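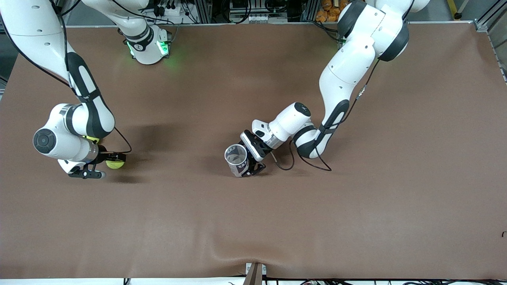
DRUNDEN, June

# Robots at the Drilley Works: A Guide for Young Readers

The Drilley Works sorts and packs sports and party goods for shops in the Drunden area. The building has 109 workers. For many years, all of the sorting was done by hand. Now part of it is done by machines. This guide explains what the machines do, how they are taught, and what has changed for the people who work beside them.

## What is automation?

Automation means letting a machine do a job that a person used to do. A dishwasher is one kind of automation. So is a door that slides open when you walk up to it. These machines do the same thing in the same way each time.

A robot arm is a different kind of machine. It has joints, as your own arm does at the shoulder, elbow, and wrist. A motor turns each joint, and a computer tells every motor how far to turn. Because of this, a robot arm can be taught one job in the spring and another in the fall.

## A table with two arms

At Drilley, robot arms work in pairs over a wide, flat table with a smooth brown top. Each arm is white and black and ends in a gripper with two black fingers. The fingers move together to hold an object and apart to let it go.

A tennis ball and a clear plastic cup may look like easy things to pick up. For a robot they are two separate problems. A ball can roll away if a finger bumps it. A thin cup can bend if it is squeezed too hard. A cup you can see through is also difficult for a computer to find, as the color of the table shows through its side. One gripper can hold the cup on its side, with its open end facing the middle of the table, while the other arm works near the ball.

Your hand solves these problems without much thought. Your skin can feel when something starts to slip, and you grip a little harder. A robot must be given a rule or many practice tries for each kind of object it handles.

## How do the robots learn?

Before a new item goes to the packing floor, it is tried out in the Leone Room. A worker called a robot trainer puts the item on a table and has the arms move it many times. The item is turned in different directions between tries. The trainer writes down each try that goes well and each one that does not.

An item needs 101 good tries before it may leave the Leone Room. If the arms drop it during the last 30 tries, the count starts again. Trainers report that balls pass this test sooner than most items, and that soft bags take the longest.

## What has changed for workers?

When the arms were first ordered, many workers asked whether they would lose their jobs. This was a fair question. Machines have replaced workers in some places, and families are right to want a clear answer.

The management of the Drilley Works and its workers signed a plan called the Vallow Agreement. It says that a worker whose task is given to a robot must be offered training for another task at the same pay or better. Under the plan, 48 workers have moved to new positions. A few others chose to leave or to retire early, and the works helped them with the change.

The new positions include:

- **Robot trainer.** Teaches the arms to handle new items and keeps the record of tries.
- **Line checker.** Looks over packed boxes and takes out anything broken or in the wrong place.
- **Repair worker.** Cleans the grippers, tests the cables, and changes worn parts.

Some of the changes are welcome. Workers used to reach across a table and back for most of a shift, and many went home with sore shoulders. Fewer now report this kind of pain. Other changes have been harder. Several workers have said that the floor is less friendly than it was, because people who once stood side by side now work at separate tables. The works has moved the morning break so that all teams on a shift may sit together.

## Safety rules

A robot arm does not get tired, and it does not know that a person is close by unless it has been set up to check. Everyone in the building must follow these rules, including visitors:

1. Stay behind the painted line while an arm is switched on.
2. Do not reach over a table to pick up a dropped item. Ask a trainer to stop the arms first.
3. Tie back long hair and tuck in loose sleeves.
4. Learn where the red stop button is before you begin work or start a tour.

Any worker may press the stop button at any time. A worker who presses it will not be in trouble, even if there was no danger.

## Words to know

**Gripper:** the part at the end of a robot arm that holds things.

**Joint:** a place where an arm can bend or turn.

**Shift:** the hours that one group of people works before the next group begins.

**Trainer:** a person who teaches a robot, or another person, how to do a task.

## For classrooms

School groups may visit the Leone Room during the morning shift. Before the visit, students are asked to choose one job they have seen an adult do and to write down which parts a machine could do and which parts need a person. Trainers will discuss the lists with the group at the end of the tour.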